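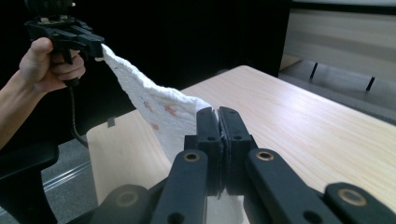

Paper towel held between two hand-held grippers, view from the second gripper's camera.

Plomero two-gripper towel set

README, last edited 17 October 2021

Contents
283 episodes of handling paper towels with a pair of hand-held grippers. One person holds each gripper or one person holds both; the field "operators" in the episode file says which. Tasks are stretch, fold in half, and hand over.

Files
Each episode is a folder with two videos, one per gripper, plus a text file with jaw opening and pose for every video frame. Left and right are named from the operator's side of the table. The episode list is in index.csv.

Splits
Train and test are listed in splits.csv. Do not split by frame. Episodes from the same session share a table and background, so we keep a session together in one split.

Known problems
Used towels were kept in the set. Some have reddish stains, and a model trained on a small subset may pick up on them. Episodes with a torn towel are marked "torn" and left out of the default split.
Pose drops out when the backdrop fills most of the view. Gaps are stored as blanks. The May sessions are the worst for this.
Hands, forearms and furniture are visible in many videos. Faces were checked for and removed by Tarek Zoubi.

Labels
Start and end times were marked by Rosine Masson and Fares Najjar. Where they differed by more than 394 ms, Kiprono Mwaipopo set the final value.

Not covered
Wet towels, cloth, and full rolls. For cloth use the Dosstead set, which has the same folder layout but stores jaw opening in inches.

Contact
Majdi Hijazi, for access and corrections. Please give the episode number.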